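Our group spent the January break at Stisow Provincial Park finding out how families choose what to do once they've set up camp, and whether the park's own programs reach them in time. There were three of us doing the interviews (Imani Temba, Josphat Kariuki and me), with Dilruba Kanagaratnam looking after the survey forms back at the college and cheerfully sending us reminders whenever we forgot to label a batch.

We had picked Stisow mainly for the Were Trail, an easy loop with a lookout over the lake, and because the park office was kind enough to let us have campsite 11 for the whole stay. It's a lovely spot, close to the water tap and only a short walk from the visitor centre, so people wandered past all day long and most of them were happy to stop for a chat (and very often a biscuit). I should admit that our first morning's interviews ran far too long. We were enjoying ourselves and kept asking about everybody's favourite camping trips, which isn't a question on the form!

What we heard most often was that visitors learned about the guided walks too late. The program sheet goes up at the visitor centre at nine in the morning, and by then a good many families have already packed a lunch and driven off to Ruvham for the day.

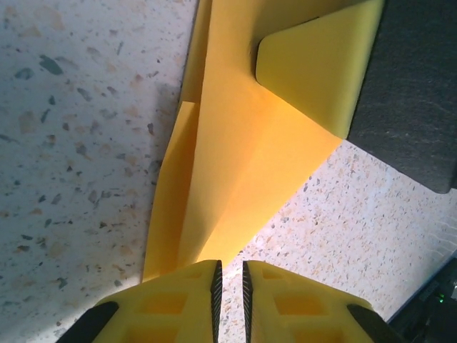 *Fig. 1. Folded yellow paper on a speckled countertop.*

Celeste Bettencourt, who leads the evening nature talks, told us she would gladly have the next day's walks read out at the end of each talk, and on our second-last evening she tried it for us. Josphat went along on the walk the next morning and came back with very muddy boots and a full page of notes on beaver lodges, only a little of which made it into this report.

Our main suggestion is that the program be posted by five in the afternoon the day before, at the washrooms as well as the visitor centre. We would also like to see a shorter version of the Were walk for families with small children, turning back at the lookout. Our thanks to Lindalva Caldeira for reading two drafts of this and for lending us the good tent.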